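From: Marcela Bartoš
To: geum-users
Date: 16 January 2018
Subject: Re: [geum-users] start pose for hand-held demos, over a plain sheet?

Hi Vratislav, hi all,

Vratislav Sokol wrote:
> We are about to start recording demos with the hand-held gripper for
> the Kosby task and I'm stuck on something silly. Do you start every
> demo with the fingers open in the same spot, or do you let people
> begin wherever they like? Also, Emília says a pale sheet under the
> work is a bad idea as the camera sees nothing on it. Is she right?
> I have 2 people and 55 demos to get through before April, so I'd
> like to not do them twice.

Not silly at all, we went back and forth on this for ages! The short version is that we let people begin wherever they like, within reason. Our first batch on Lisia was done the strict way, with tape on the floor and everybody lining up the fingers just so, and the policy learned a lovely motion from that one spot and got lost if you nudged it a hand's width. Janka redid 14 of them with sloppy starts and it got a lot calmer. So now my rule is jaws wide open, sheet between the tips, and after that I stop fussing.

About the sheet, I think Emília is half right (sorry Emília). If the sheet fills the whole view then yes, the tracking has very little to hang on to and you'll see the pose drift off while your hand is hardly moving. What saves us is keeping some of the floor in view on one side. Carpet is great for this, all that speckle, and a shiny rail or a furniture leg helps too. I pulled three views from the wrist camera so you can see how much clutter I like to have on the left:

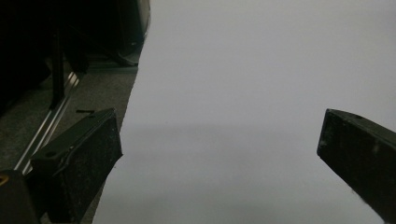
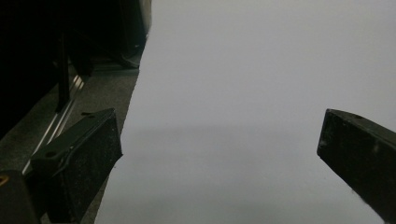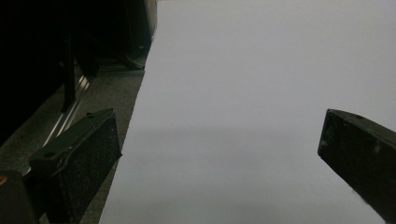 All three: fingers open over the blank sheet, nothing gripped, edge of the sheet and the rail on the left.

The light is on the dim side in those and I wouldn't go any darker. Look at the soft gray band across the sheet, too. I used to ignore shadows like that, but Anežka trained one model with the lamp on her left and ran it with the lamp on her right and it went hunting for something to pick up in the shadow. Now we move the lamp every 5 demos or so and write it in the log.

Oh, and wipe the fingers! Ours pick up lint and specks like you wouldn't believe. The camera doesn't mind much, but the pads grip thin stuff worse when they're dusty, and then your person squeezes harder to make up for it and you've recorded a bad habit.

One question back at you: are you still using the Jeltlow script to cut off the dead time at the start of each demo? Mine trims too much when somebody holds still before the first move, and I haven't found where the threshold lives. If you have a patched copy please send it over, on or off list.

Good luck with the recording,
Marcela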